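Notes for session 2, Food Service Operations. Read before Tuesday. The worked problem at the end will be gone through in class.

# Portion costing and yield

## 1. Terms

**As-purchased weight (AP).** The weight of an item as delivered, before trimming, draining or unwrapping.

**Edible portion weight (EP).** The weight left once everything that will not be served has been removed.

**Yield.** EP divided by AP, given as a percentage. An item with no trim has a yield of 100%. Yield is a property of the item *and* of the method used on it. Two cooks with different knives will get different yields from the same crate of lettuce, and a costing sheet should record the method next to the figure.

**Portion cost.** The cost of all ingredients in one portion, at EP prices, with packaging added if the packaging leaves with the customer.

Delić uses "usable weight" for EP in her older handouts. The meaning is the same.

## 2. From AP price to EP price

The supplier's invoice gives the AP price. Recipes are written in EP weights. Multiplying one by the other without conversion is the most common error in submitted work, and it always understates the cost.

 EP price = AP price / yield

Yield goes in as a decimal. A cucumber bought at £2.00 per kg with a yield of 80% costs £2.50 per usable kg.

Bread needs separate treatment. The crusts at each end of a tin loaf are usually not served, so the calculation is done by slice:

1. Count the slices in the loaf.
2. Subtract the end slices.
3. Divide the loaf price by the remainder.

A loaf of 22 slices at £1.60 gives 20 usable slices at 8p each. Do not round until the last step. Rounding at every line of a long recipe can move the final figure by a penny or more, and the error is then multiplied by the number of portions.

## 3. Fillings and spreads

Fillings are portioned by weight, by scoop or by count. Weight is the most reliable and the slowest. Scoops are acceptable for bound fillings (egg, tuna, cheese savoury) if the scoop is levelled. Sliced items are counted, with the slice weight checked once per delivery.

Spreads are nearly always under-costed. In the Jellberg exercise last term, most groups left butter out altogether. At 8 g per sandwich and 224 sandwiches a day, this is 1.792 kg of butter, which no kitchen can treat as a sundry.

## 4. Assembly and waste

Waste at assembly is recorded apart from trim. Trim is expected and is already in the yield. Assembly waste covers torn bread, dropped items and portions made up wrongly, and it should be written on the waste sheet at the time -- not reconstructed at the end of the shift.

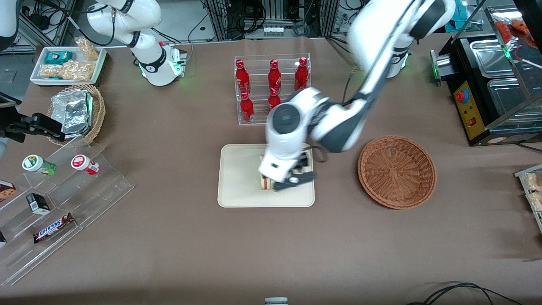 A waste rate is worked out per batch:

 waste rate = portions discarded / portions started

The Flitent sheets use portions *sold* as the divisor. This gives a higher figure whenever anything is discarded, so rates from the two systems must not be compared directly. Convert one of them first.

Unsold portions are a third category. They were made correctly and belong to forecasting, which is covered in Grimshaw's sessions.

## 5. Worked problem

The Cevholm canteen starts a batch of 40 egg sandwiches. Each has two slices of bread, 8 g of butter and 60 g of egg filling.

| Item | EP price | Per portion | Cost |
|---|---|---|---|
| Bread | 8p per slice | 2 slices | 16.0p |
| Butter | £7.50 per kg | 8 g | 6.0p |
| Egg filling | £4.50 per kg | 60 g | 27.0p |
| Wrap and label | -- | 1 | 4.0p |
| **Total** | | | **53.0p** |

Batch cost is 40 × 53p = £21.20. Two portions are discarded at assembly, before wrapping. Find:

- the waste rate, by the formula in section 4
- the batch cost after removing two wraps and labels
- the cost per saleable portion, to the nearest tenth of a penny

Show the working. Bring a calculator and the price list from session 1.

Reading: Girard, chapter 11, up to the tables on cooked meats.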